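Puertas abiertas en Clillov: una mañana enseñando a cocinar a las máquinas

Llevaba desde junio con el correo de confirmación guardado, y aun así llegué tarde, porque el autobús que sube al polígono de Dasau da una vuelta larguísima antes de dejarte en la rotonda. Me perdí la bienvenida y el café, pero no lo importante. Clillov abre su taller al público una vez al año y esta vez dedicaba la jornada entera a algo que yo conocía solo de oídas: cómo se le enseña una tarea a un robot haciéndola uno mismo, con las manos, o moviendo el brazo a distancia.

Íbamos en grupos de 46 personas, que para aquellos pasillos es mucha gente (en la escalera tuvimos que esperar a que bajaran los del turno anterior, muy simpáticos todos). La nave es más pequeña de lo que imaginaba y más doméstica también. Yo esperaba jaulas y luces amarillas y me encontré con mesas, cacharros, paños doblados y un olor a sopa que venía, según nos dijeron, de la cocina del personal.

La primera parada era la del mando a distancia. Hay dos brazos gemelos: uno pequeño y ligero, que mueve la persona, y otro más robusto, que lo va copiando al otro lado de una mampara. Nos dejaron probar por turnos. La tarea era meter una cuchara en un vaso, y qué risa, de verdad, porque uno coge una cuchara mil veces al año sin pensarlo y de repente no sabe dónde tiene el codo. A mí me costó 6 intentos. Al señor que iba delante le salió a la primera y lo aplaudimos como si hubiera metido un gol. El monitor nos explicó que lo difícil es no sentir el peso: se ve la cuchara, se sabe que está sujeta, pero la mano propia no nota nada -- y entonces uno aprieta de más.

En la segunda sala estaba el proyecto Nishad, que a mí me gustó todavía más. Allí no hay brazo ninguno mientras se enseña. La persona lleva en la mano una pinza con cámara y hace la tarea con ella, tal cual, como quien usa unas tenazas de cocina. Cada repetición queda grabada desde la propia pinza, y con un montón de grabaciones se entrena después al robot, que lleva una pinza igual en el extremo del brazo. Tienen ya 3,114 repeticiones solo de tareas de cocina, y el cartel de la puerta lo anunciaba con bastante orgullo.

Pregunté por qué no ponían simplemente una cámara en el techo y me contestaron con mucha paciencia. Desde arriba, la mano tapa justo lo que interesa, que es el momento del agarre. Con la cámara en la pinza se ve siempre lo que hay entre los dedos. Los cuadraditos en blanco y negro que llevan las placas de la pinza sirven para calcular cuánto está abierta en cada instante. Me pareció ingenioso y barato, dos cosas que me gustan mucho juntas.

Las mesas las cambian cada poco: otro fondo, otros objetos, la olla más a la izquierda o más a la derecha. Si siempre se enseña con la misma mesa, nos dijeron, el robot se aprende la mesa y no la tarea. Estuve un buen rato en la de las legumbres, con una olla grande de acero y un buen montón de soja seca dentro. Parece poca cosa, pero un asa curva y lisa tiene su miga: hay que llegar por el lado bueno, con los dedos bien alineados, y cerrar sin empujar la olla.
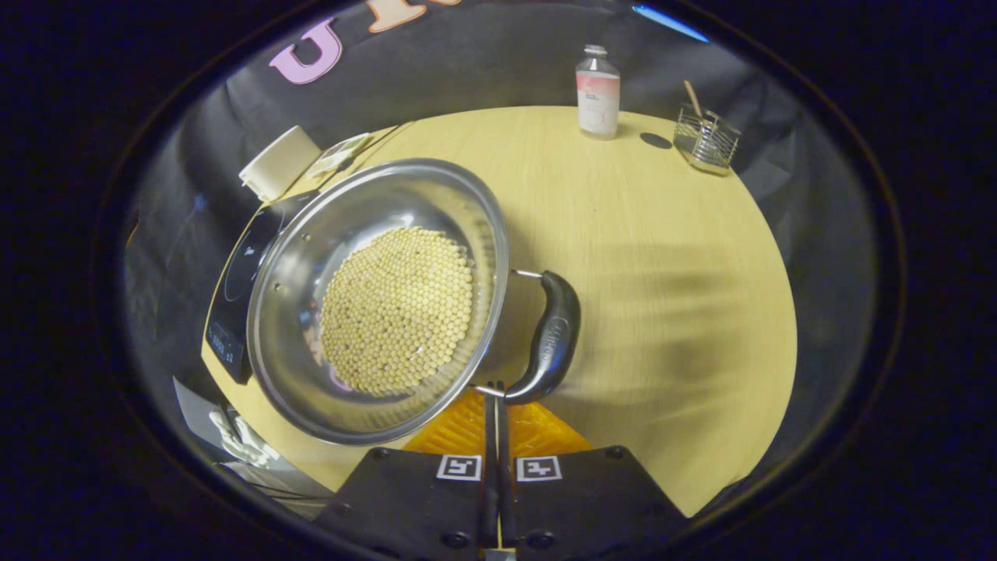

En la página de la visita, Dulton comenta que lo de la olla le pareció más difícil que lo de la cuchara, y que a él le corrigieron varias veces la velocidad: iba demasiado deprisa al acercarse al asa y le pidieron que repitiera más despacio, sin paradas bruscas, porque el robot copia también los titubeos. Añade que le habría gustado ver más repeticiones fallidas. A mí también, la verdad. Cuando lo pregunté me dijeron que algunas las guardan aparte, pero ya no quedaba tiempo de enseñarlas.

La visita acaba con una demostración del brazo trabajando solo, y ahí conviene ponerse en el lado de la ventana, que se ve mucho mejor. Va despacio, muchísimo más de lo que yo pensaba, y en nuestro pase hizo 3 intentos con un cazo pequeño: dos buenos y uno en el que se quedó corto y cerró la pinza en el aire. Hubo un «ay» general muy tierno.

Para quien quiera ir el año que viene: la entrada es gratuita, hay que apuntarse con tiempo, y se admiten niños, que por cierto manejaban los mandos mejor que todos nosotros. Llevad calzado cómodo y algo de comer -- la máquina del vestíbulo solo tenía agua con gas. El autobús de vuelta sale de la misma rotonda, acera de enfrente.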